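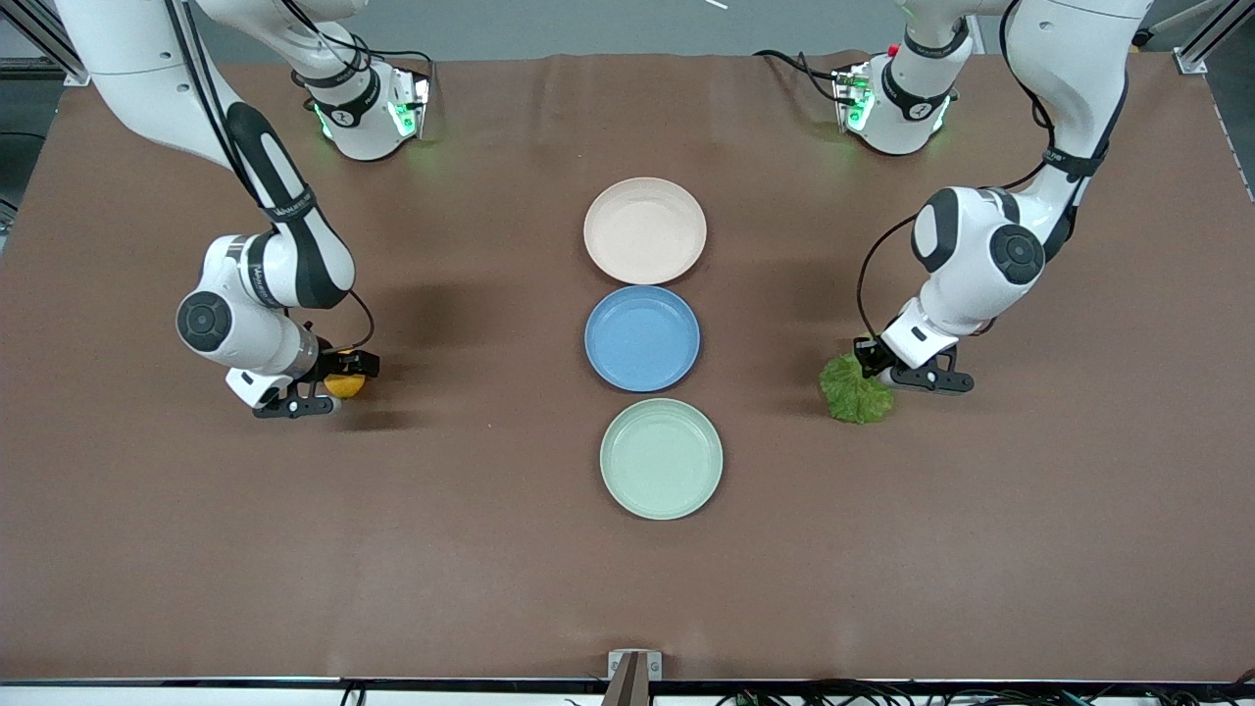 **Ticket:** right arm stops partway through plate sorting
**Station:** Witlow, two-arm table
**Opened by:** Bohdana Sirko
**Opened:** 2 Sep 2022
**Priority:** high (arm can drop what it is holding)
**Status:** closed, with one follow-up open

## Problem

The right arm faults during the food sorting task. Each arm picks up one item and puts it on one of the three plates in the middle of the table. The left arm runs normally. The right arm picks up its item, starts toward the plates, and stops with a communication error from the gripper. The arm itself stays powered and holds position. The gripper does not answer commands until the controller is restarted.

On two of the stops the gripper also let go. The item fell a short way to the table and rolled. Nothing was damaged, but the gripper is supposed to hold its last position when it loses contact with the controller, so I am treating that as a separate fault.

Message from the controller log:

```
gripper_R: no reply within 200 ms
gripper_R: state unknown, motion halted
arm_R: protective stop
```

The message is the same every time. There is never a matching line for `gripper_L`.

## When it happens

- Only with the right arm reaching across toward the far plate (pink). I have not seen it on the near plate (green).
- With the lemon and with the lettuce, so it does not depend on the item.
- At normal speed and at half speed. Half speed takes longer to get there and stops in the same place.
- Not when the gripper is opened and closed with the arm parked.

## Log

**Entry 1.** Restarted the controller and homed both arms. Ran the task again with the same plate layout. Stopped on the first reach to the far plate. Saved the log.

**Entry 2.** Checked the grip force setting in case the gripper was tripping on load. It was set to the value in the Dravow config file and matches the left side. Lowered it anyway and repeated. Same stop. Put it back.

**Entry 3.** Swapped the task assignment so the left arm took the far plate and the right arm took the near plate. No stops. This says the far reach matters and the plate program does not. I left the plates where they were.

**Entry 4.** Put the right arm in hand-guiding mode, with the gripper empty, and moved it slowly through the far reach while watching the connection status. The status dropped when the wrist had turned most of the way and the elbow was nearly straight. Moved it back a little and the status did not recover without a restart. Repeated it and got the drop at the same wrist angle.

**Entry 5.** Looked at the gripper cable in that pose. The loop between the arm and the gripper was pulled tight and the plug was being bent sideways. On the left arm, in the mirrored pose, there was still slack. The strap on the right arm had been moved up the link at some point, which took up the spare length.

**Entry 6.** Powered the arm down and unplugged the cable at the gripper. One pin in the plug was pushed back. Tested the cable on the bench: good when straight, open on one conductor when the plug end was bent. Cable tagged as bad and pulled from use.

**Entry 7.** No spare of the right length on the shelf. The only one in stock was the short version, which would have given us the same problem. Asked Bermúdez for the longer one. They had it and sent it over.

**Entry 8.** Fitted the new cable. Moved the strap back down so the loop matches the left arm. Hand-guided the arm through the full range with the power on, including the far plate, both table corners on that side, and the park position. Status stayed up. The loop does not touch the table at the lowest reach and does not catch on the elbow cap.

**Entry 9.** Ran the sorting task for 400 cycles with the far plate assigned to the right arm. No communication errors, no protective stops. Grip force back at the normal setting for the whole run.

## The release fault

The gripper opening on a lost connection turned out to be a setting. The right gripper was replaced earlier in the summer and came with the factory default, which is to open. The left one was set to hold. I changed the right one to hold and tested it by unplugging the communication line at the controller end while it held a lemon. It kept its grip. I repeated the test with a lettuce leaf and it held that too.

Hold is the right choice for this table, where the items are light and soft. It does mean that a hand or finger caught in the gripper would stay caught if the connection drops. The release steps are posted at the Witlow station and have to be read before anyone works inside the rig.

## Cause

1. Right gripper cable strapped too high, leaving no slack at full reach. Repeated bending at the plug pushed a pin back and broke one conductor.
2. Right gripper left on the factory default after replacement. The setup sheet had no line for it.

## Changes made

- New cable on the right arm, longer version.
- Strap position marked on both arms with paint pen. Do not move the straps above the mark.
- Right gripper set to hold on lost connection. Config file in Dravow updated to match.
- Setup sheet now has a line for the lost-connection setting and a line for checking the cable loop at full reach.

## Still open

The Fistby cell uses the same grippers and the same short cables. I have not looked at it yet. Until it has been checked, keep it at reduced speed and stay out of the cell while it is running — the slack there may be fine, but the lost-connection setting has not been confirmed on either gripper. Follow-up ticket is in my name.

If the 200 ms message comes back on either arm at Witlow, do not just restart. Leave the arm where it stopped, write down which plate it was going to, check the loop and the plug, and reopen this ticket with the log attached.

— B. Sirko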